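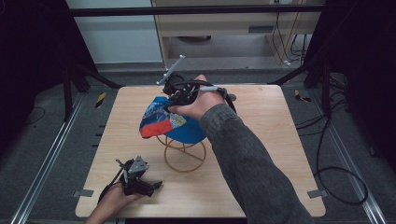
I've been flogging hat stands from my little shop in Clorindale for six years now, and the Cleron is the one I keep taking home myself. Most stands are too solid, so a soft cap ends up with a great lump in the crown. The Cleron is all thin copper-coloured wire rings, with a round base ring that sits flat on the table and curved wires coming up to hold the cap from underneath. Put a patchwork cap on it, like the blue one with the red-orange panel, and you get to see the colours and the brim at the same time (I do love a loud cap!).

It weighs some 593 grams, comes in one piece and costs $54, with postage free anywhere Ukberg Couriers go. I wipe mine with a dry cloth when I remember, so maybe twice a year.

## The blue basketball fabric

People keep asking what else I've got in that royal blue, so righto – the Gasser basketball range is back. It's bright, it's got orange trim and mesh panels piped in orange, and there's a stripy white-and-blue bit with a yellow 95 on it. My favourite part is the embroidery, with "Basketball" in yellow cursive across an orange ball. Don't bother ironing over the stitching, just hang it up overnight and most of the creases will drop. 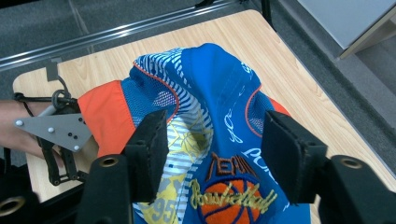

## Ordering

Limit of 2 stands per customer until the December delivery turns up, sorry! Pick-up from the Clorindale shop is fine any arvo after three.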